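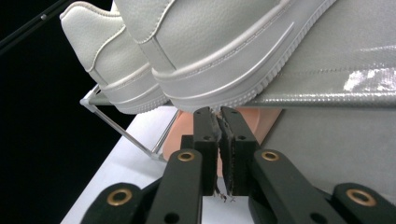

Aishwarya Iyer asks why a shoe needs such a thick sole when a sock is much more comfortable. Many children have put the same question to the Nedcombe Museum of Everyday Things, and the answer begins at the heel.

When a person walks, the heel usually touches the ground first. It takes a small bump with every step. A child who walks 1,000 steps takes 1,000 small bumps, shared between two feet. The thick white sole of a sneaker squeezes a little each time and makes the bump softer.

The parts of a sneaker

The upper is everything above the sole. It may be cloth, leather or a material made to look like leather. Many uppers have a slightly bumpy surface.

The collar is the edge around the opening. It is often padded, so that it does not rub the ankle.

The heel counter is the firm part at the back. It holds the heel in place. On many sneakers a line of stitching shows where it begins.

The sole is the part underneath. Some sneakers have a cupsole, a sole shaped like a shallow dish. The upper sits inside it, and its sides come up around the shoe. Grooves and tiny ridges often run along the edge of a cupsole.

Why shoes are kept on a rack

Feet become warm inside shoes, and warm feet make sweat. A shoe that has been worn all day is therefore a little damp inside, even in dry weather. On a rack, air can move around it. In a closed bag, the damp air stays where it is.

Some racks have flat shelves. Others slope, and a thin rail along the front stops the shoes from sliding off. Pairs should be placed side by side - a shoe on its own is easily lost.

Looking after white sneakers

White shoes show dirt quickly. Let mud dry, then brush it off with a soft brush. Wipe the upper with a damp cloth and a little mild soap. An old toothbrush is useful for the grooves in the sole. Do not put sneakers on a heater, as strong heat can weaken the glue.

The Shoe Room is on the upper floor of the museum, beside the Kundley Gallery, and holds 300 pairs. Children aged six and over may try the stitching table on Wednesday afternoons with Nabila Harahap.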